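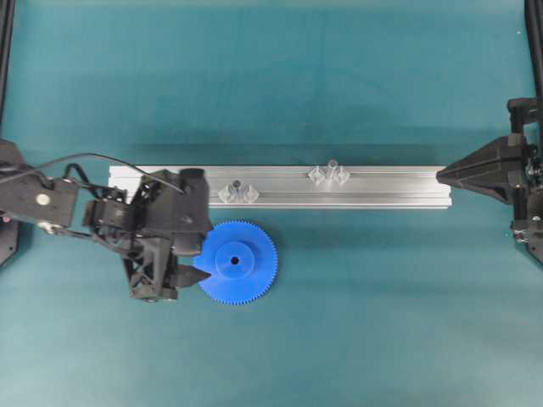
Does putting robot arms on a bench mean the people at that bench lose their jobs?

Sometimes, though what I've seen far more often is that the job keeps its title and quietly turns into a different job, and whether that's good news depends a lot on who got asked beforehand.

Chapter 2: Whose Bench Is It Now?

I spent my first working years at a small assembly shop in Mernbridge, putting gears onto rails and rails into boxes. I was quick, I was proud of being quick, and I had a favourite stool. So when I talk about automation in this chapter I'm not coming at it as a neutral party (you've been warned!). I know what it's like to have your hands be the thing you're paid for.

Most of our examples come from Stosmont, a plant that makes small drive units, with 42 people in assembly when the arms arrived. Management had bought a pair-arm system called Drumow and figured everyone would be trained up by November. The training was fine. What caught people off guard was everything around it: who clears a jam, who signs off a bad part, who gets the blame when a gear goes on crooked at ten to three and the shift ends at three.

Have a look at the parts of a job that never make it into the job description. An experienced assembler feels a burr on a gear tooth with a thumb and sets the thing aside without breaking off a conversation. She knows which bin of fixtures came in a bit tight. Put a gripper in her place and all of that has to be written down, measured or lost. At Stosmont a fair bit was lost in the first while, and the log from that stretch lists 274 stoppages. I've read every one. My favourite entry just says "gear again".

Pay is the other half of it, and we'll get properly stuck into that in Chapter 3. For now, keep in mind that the assemblers were on piece rates before the changeover and on an hourly wage after. Some loved the steadier cheque. Others had been earning well above the hourly figure and felt, fairly enough in my view, that their skill had been taken off the books.

Then there's the Seok line across the yard, where the same equipment went in with the assemblers helping to lay out the benches from day one. Same arms, same parts, very different mood in the lunchroom! We'll set the two side by side later on.

Before you read any further, jot down one task you do at work or at school with your hands, and everything you check along the way without thinking about it. Hang on to the list. You'll need it for the first exercise.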